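How to Clean and Regrease a Hand-Crank Grain Mill

By Rafia Jadoon
Updated 11/04/2018

These directions are for the geared type of countertop grain mill, the kind with a small gearbox between the crank and the burrs. I use a Grimel, and the Brekeck is close enough inside that the same steps apply. Mills with the crank fixed straight to the burr shaft have no gearbox, so you can skip to the section on burrs.

Do the job on a cloth with good light. Set aside an evening, and let the parts dry overnight before you put the mill back together.
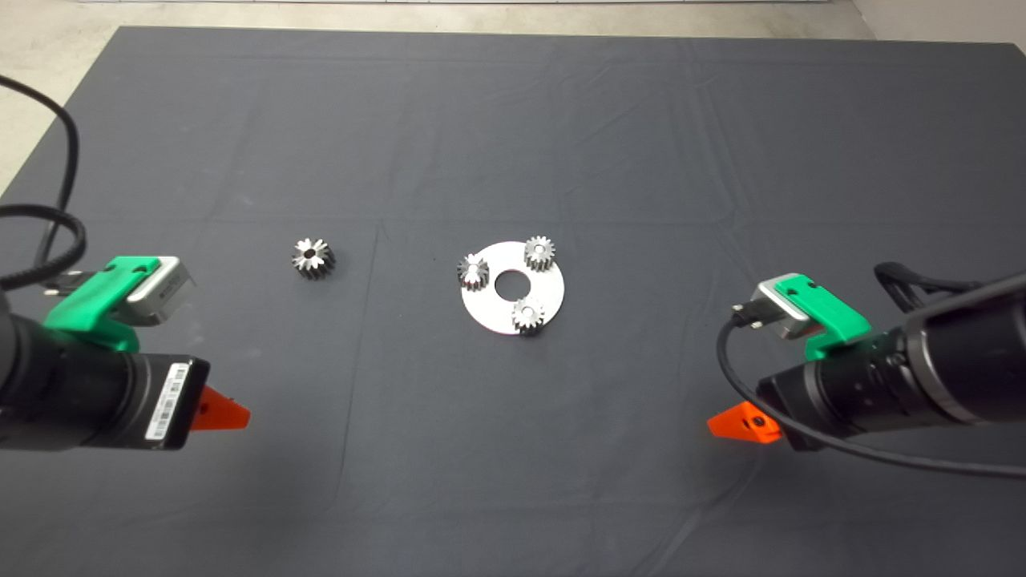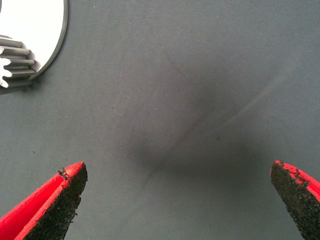
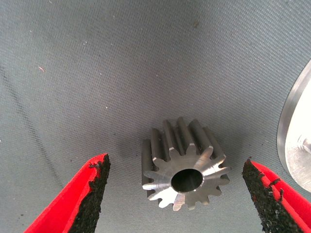

Small metal gears on a gray cloth.

What you need

A screwdriver that fits your cover screws
A hex key for the burr set screw, if your mill has one
A stiff nylon brush and an old toothbrush
Cotton rags
Dish soap and a bowl of warm water
Mineral spirits for the gearbox parts
Food-grade grease
A cup of plain white rice
A notepad

Do not use car grease or household spray oil. The gearbox is sealed off from the grain on most mills, but seals get old and a little grease can work its way down the shaft.

When to do it

I clean the burrs every month and the gearbox once a year, usually in June, before the new wheat comes in. If you grind only a cup or two a week you can let the gearbox go longer. Signs that it needs attention sooner are a crank that gets stiff partway around, a gritty feel with the hopper empty, or dark streaks on the housing below the shaft.

Flour that smells stale is a burr problem. Clean the burrs first and see if the smell goes away before you open up anything else.

Taking the mill apart

1. Run the mill empty until no more flour comes out. Take it off the counter clamp and brush off the outside.

2. Remove the hopper. On the Grimel it lifts straight up. On the Brekeck you turn it a quarter turn to the left first.

3. Write down your burr setting. The easy way is to turn the adjusting knob in until the burrs just touch and note how many clicks it took. You will want this number later.

4. Back the knob all the way out and pull off the outer burr. If it sticks, tap the housing with the handle of the screwdriver. Do not pry between the burrs.

5. Loosen the set screw and slide off the inner burr. There may be a thin washer behind it. Keep it with the burr.

6. Turn the mill around and take out the 4 cover screws. Go back and forth across the cover, loosening each a little at a time, or the cover will bind.

7. Lift the cover. Before you take anything out, make a sketch of which gear sits where and which side faces you. Gears that have worn in together should go back the same way.

8. Slide the gears off their shafts and lay them out in the order they came off.

Cleaning the burrs

Steel burrs should not be soaked. Brush them dry first, working from the center out along the grooves. Packed flour near the outer edge can be stubborn and a wooden toothpick helps. If they are still greasy from nuts or flax, wash them quickly in warm soapy water, rinse, and dry them right away with a rag. Then put them in the oven at the lowest setting with the door open for 20 minutes.

Stone burrs never get wet. Brush them and run rice through the mill once it is back together.

Check the grooves while you are there. The edges should still feel crisp under a fingernail. My first set went about 500 pounds of wheat before I noticed the flour getting coarser at the same setting. Hard popcorn wears them faster.

Cleaning the gears

Wipe off the old grease with a rag. Put a little mineral spirits in a jar lid and scrub the teeth with the toothbrush, getting down into the gaps. Old grease that has turned brown and waxy may need to sit for a few minutes. Do the bore as well, using a strip of rag pulled through.

Mineral spirits are flammable, so work near an open window and keep away from the stove. Lay the used rags out flat outdoors to dry.

Look over each tooth. A little polish on the working side is normal. A chipped tooth, or one worn to a point, means the gear should be replaced. Change the gear it runs against at the same time. Sidra Mengal, who taught me to do this, replaced one gear on her old Wusier and left the other, and the new one was ruined by the next winter.

If your mill has plastic gears, skip the mineral spirits and use soap and water.

Let everything dry completely.

Greasing

Use less than you think. Put a small dab on your fingertip and work it into the teeth until they have a thin film. Put another thin film on each shaft. Filling up the gearbox makes the crank drag, and the extra gets pushed out past the seal.

The seal is the rubber ring where the main shaft passes through to the burr side. Wipe it clean and bend it gently. If it cracks, order a new one before you grind any more grain. Huang sells seals by the inside diameter, so measure the shaft and not the old ring, which may have stretched.

Putting it back together

1. Slide the gears back on following your sketch. They should drop into place with light finger pressure. If one will not go down, turn the crank slightly until the teeth line up.

2. Turn the crank several full turns with the cover off. It should feel even all the way around.

3. Set the cover on and start all the screws by hand before tightening any of them. Tighten across the cover, snug only. The housing is cast aluminum and the threads strip easily.

4. Put back the washer, the inner burr, and the set screw. The set screw goes against the flat side of the shaft.

5. Put on the outer burr and turn the knob in until the burrs just touch, then back it off to where they run free.

6. Put the hopper on and clamp the mill to the counter.

7. Grind the cup of rice on a coarse setting, then again a bit finer. Throw the rice flour away.

8. Grind a small handful of wheat and throw that away too. Go back to the burr setting you wrote down and check the flour between your fingers. It may need a click or two either way.

If something is wrong

Crank will not turn: the burrs are too tight, or the cover was pulled down unevenly. Back the knob out first. If that does not help, loosen the cover screws and retighten them.

Clicking once per turn: usually something stuck in a gear tooth, often a bit of rag or a toothbrush bristle. Open it up and look.

Wobble at the burr end: the washer was left out, or the set screw missed the flat.

Gray flour: throw it out. Grease is getting past the seal, or the burrs are rubbing. Check both before using the mill again.

Flour warm to the touch: you are cranking too fast for the setting. I keep it to 70 turns a minute or less for bread flour.

Storage

If the mill will sit for longer than 3 weeks, brush out the burrs and back the knob off so they are not touching. Cover the hopper with a cloth or a paper bag. Plastic holds moisture in and steel burrs will rust under it. Light rust brushes off and a cup of rice will clear the rest.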